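How to Chill Soda in a Bottom Freezer Without Redecorating It

I have lost three cans to the freezer. The last one went off in June and I was still finding lemon-lime frost behind the ice tray when the leaves turned. What follows is the method I use now.

Start with a timer. Set it before you open the drawer, since you will not remember afterward. For a standard can at room temperature I give it 20 minutes. My old Jemell ran colder and needed less, so try one can first and adjust.

Clear a space on the floor of the drawer. Cans parked on top of a bag of peas chill on one side and roll off the other. Move the peas. While you're down there, throw out whatever is in the foil.

Wipe the cans if they've been sitting in a garage. Skip anything dented or bulging.

Want it faster? Wrap each can in a damp paper towel. It works, and you get to peel frozen paper off your drink.
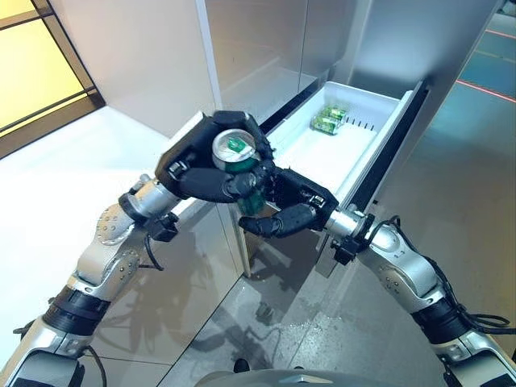
Loading is where most people go wrong, usually by dropping cans in from knee height. Pull the drawer well out, keep a proper grip around the side of the can, and lower it in. Cans can go on their sides, like the two green ones near the back right corner, and they'll tolerate leaning on each other. Keep them to one area so you can find them all when the timer goes.

Take every can out at the beep. Count them out if you counted them in. If one feels rock hard, stand it in a bowl in the fridge and leave it alone until tomorrow. Do not pull the tab to check.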